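질문: 시뮬레이션에서 머그컵을 안쪽에서 벌려 잡는데 들어 올리면 미끄러집니다

작성자: 납땜하다손데임
분류: 자작/공방 > 로봇팔
9월 30일 수요일

공방 사람들과 Franka 팔로 컵 정리하는 걸 만들고 있습니다. 실물 팔은 한 달에 이틀만 빌려 쓸 수 있어서 나머지 날은 전부 시뮬레이션으로 때웁니다. 프로젝트 이름은 Funbridge인데 지금까지 fun은 별로 없었습니다.

손잡이 방향을 신경 쓰기 싫어서 손가락 두 개를 컵 안에 넣고 바깥으로 벌려 잡기로 했습니다. 내려가는 것까지는 잘 됩니다. 그런데 들어 올리면 컵이 슬금슬금 흘러내리다가 22번째 스텝쯤에서 탁자로 돌아갑니다. 마찰계수를 2까지 올려 봤고(네, 고무보다 심합니다) 그래도 똑같습니다. 벌리는 힘을 100으로 주면 이번엔 컵이 벽 쪽으로 날아갑니다. 중간이 없습니다.

컵은 무료 모델 받은 것이고 충돌 형상은 자동 생성으로 뒀습니다. 뭘 먼저 봐야 할까요?

답변 1
작성자: 동네공돌이

그냥 바깥에서 잡으세요. 저도 안쪽으로 잡아 보겠다고 5월을 통째로 날렸습니다. 손잡이 방향 맞추는 게 훨씬 빠릅니다.

ㄴ 납땜하다손데임: 컵이 그리퍼 최대 폭보다 넓습니다...
ㄴ 동네공돌이: 그럼 작은 컵을 사세요.

답변 2 (채택됨)
작성자: Loïc Bouvier

마찰은 일단 원래 값으로 돌려놓으세요. 충돌 형상이 의심됩니다. 자동 생성이 볼록 껍질(convex hull)로 되어 있으면 물리엔진이 보기에 컵은 속이 꽉 찬 원기둥입니다. 다만 그 경우엔 보통 손가락이 들어가지도 못하고 입구에서 튕기니까, 질문자님 것은 볼록 분해를 너무 거칠게 해서 안쪽 벽이 울퉁불퉁한 상태일 것 같네요. 접촉점이 한두 개뿐이면 힘을 아무리 줘도 미끄러지거나 튀어 나갑니다.

순서는 이렇게 해 보세요.

1. 뷰어에서 충돌 형상 표시를 켜고 컵 안쪽을 들여다봅니다. 렌더링용 메시가 예쁜 건 아무 의미 없습니다.
2. 손가락을 컵 안에 넣은 자세에서 팔을 멈추고, 벌리기 전의 접촉 목록을 출력합니다. 이때 벌써 접촉이 잡히면 형상 문제입니다. 제 쪽에서 확인할 때 세워 두는 자세를 붙입니다.

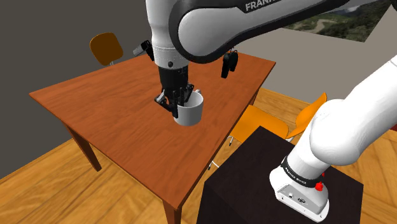 3. 컵 벽을 얇은 상자 여러 개로 둥글게 둘러 직접 만듭니다. 무식하지만 잘 됩니다. 손가락 하나에 접촉점이 4개 나오면 충분합니다.
4. 그다음에 벌리는 힘을 낮은 값부터 올립니다. 컵 질량도 꼭 확인하세요. 무료 모델은 밀도가 물 기준으로 들어 있는 경우가 흔합니다.

ㄴ 납땜하다손데임: 켜 보니 컵 안쪽이 동굴이었습니다. 상자로 둘렀더니 들립니다. 감사합니다. 질량은 4킬로그램이었네요. 아령이었습니다.

답변 3
작성자: 지나가던사람

저도 같은 증상인데 해결하셨나요?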